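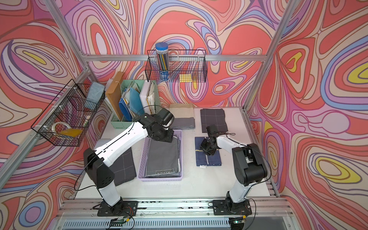

Folding and sorting cloths into a shared basket

Posted Tuesday, September 28, 2021, by Hwa-young Bae

This procedure covers cotton and blended cloths up to the size of a bath towel. It assumes a clear work surface at waist height and one open basket with a flat bottom. Allow 20 minutes for a full load.

Before folding

Let the cloths dry completely. Shake each one once by two adjacent corners and lay it face down. Pull the hems straight by hand. A hem that curls more than the width of a finger should be pressed first, otherwise the stack leans.

Check for tags. Sewn-in tags are folded to the inside. Loose paper tags come off and go in the bin before the cloth is put away.

Sort by use, then by color. Dark and light cloths can share a basket if both have been washed at least 4 times. New navy and charcoal fabric is kept apart until then.

The fold

1. Lay the cloth with the long side toward you.
2. Bring the left third over the center. Smooth outward from the fold.
3. Bring the right third over the left. The raw or hemmed edge should stop just short of the first fold.
4. Fold the near end up to the far end.
5. Fold once more if the piece is still longer than the basket.

Thick cloths skip step 5. For grid or stripe patterns, line the fold up with a printed line; the pattern works as a ruler and no measuring is needed.

Printed cloths are folded so that the lettering ends up on the outer face. Lettering direction does not matter for storage, but pick one and keep it for the whole stack.

Loading the basket

Place the folded edge toward the side you reach from. Put the widest pieces at the bottom. Stop when the stack is level with the rim. Overfilled baskets compress the lower cloths, and the creases take 30 minutes under a flat weight to come out.

Cloths that do not fit are stacked in twos behind the basket, same orientation, and moved to the shelf at the end.

Paperwork on the same table

If the table is also used as a desk, keep papers upright in a file organizer along the back edge. Leave a gap of 5 inches between the organizer and the nearest cloth. Envelopes with string closures should be wound shut, as a hanging string catches on terry loops.

Revision note: step 3 was reworded after comments from Min-kyu Woo. The old version, from March, had the edges meeting exactly, which produced a ridge in heavier fabric.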